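Kitchen Cell Upkeep Meeting – Minutes
June 6, 2023
Bisht room, second floor

Chair: Nisreen Abu Hammour
Present: day crew, evening crew, two from the software side
Minutes: evening crew

1. Minutes of the May meeting

Accepted with one fix. The spare wrist cable is on the shelf under the bench, and the last minutes had it in the tool drawer. Label to be moved to match.

2. State of the cell

Nisreen opened with good news: the Trasska arm went through 400 cycles on the dish program between the last service and this one without a single protective stop. That is our best stretch yet, and there was a fair bit of cheering. The cycle counter read 3279 when the arm was parked for service.

The base bolts were checked and none had moved. The joint covers were wiped down and the rubber seals looked at under a lamp. The seal on joint five is getting stiff. It does not need changing now, but day crew will look at it again at the next service. Evening crew asked for the cable clips on the forearm to be replaced with the wider kind, and everyone was in favor.

3. Gripper and fingers

Both fingers came off for cleaning on service day. The screws went back in with fresh thread lock and were marked with paint pen so we can spot a loose one at a glance – a great idea from day crew, and we should do it on the other cell too.

After refitting, the closed position was taught again in Clurosel. The old value had the fingers meeting a touch late, and the log showed the grip motor working harder than it had to. With the new value the current trace is lovely and flat. Software side will save both traces in the shared folder under the service date.

There was a longer talk about grip force on narrow handles. We agreed to keep the force at the present setting and work on the handles instead. Evening crew have been trying wraps and tape, and they brought the rest of us up to date. Tape gives a clear place to aim for when teaching the grasp, and a clear film over it can be peeled off and replaced when it gets tatty. The wrap should be looked over at the start of each shift, with any lifted end pressed down or cut away.

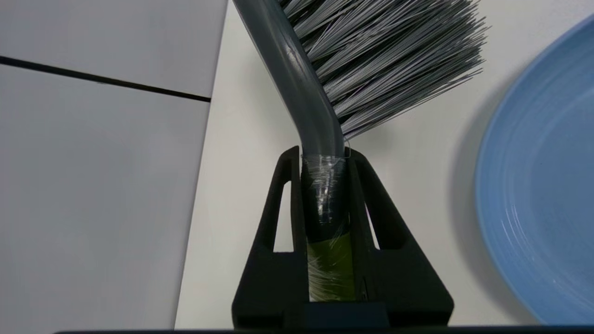
Wrist camera view, dish brush in the gripper.

Nisreen asked for the grasp to be taught low on the handle with the bristles well clear of the fingers. Day crew would like to try a slightly higher point. Both will be run, 14 picks each, same brush and same starting spot, and the results brought back here. No change to the live program until then.

4. Wrist camera

The lens was cleaned with the soft cloth and blower only. Please, no paper towels! Exposure is fixed again after the software update put it back on auto. Evening crew noticed the change straight away, which saved us a lot of puzzling.

Calibration was run with the Kitico board and passed on the first try. The file is loaded and the old one is kept as a backup. Software side would like a reminder to pop up whenever the fingers have been off, as calibration gets forgotten at that point. Agreed, and they will add it.

5. Spares

Finger screws and clear film are fine. Green tape is low. We have one spare set of fingers and would like a second before the long runs start. Nisreen has 87 dollars left in the small parts budget and will put tape and cable clips on that. The fingers go on a separate order.

6. Actions

Nisreen – order tape, cable clips and a second set of fingers.
Day crew – move the cable label; paint-mark the screws on the other cell; recheck the joint five seal.
Evening crew – run the two grasp tests and write up the handle wrap on one page.
Software side – store the current traces; add the calibration reminder.

7. Any other business

Day crew asked if the service sheet could be printed larger. Yes. Evening crew would love a second lamp at the bench, and there is one in the storeroom they can have.

Next meeting after the grasp tests are finished. Nisreen will send the time.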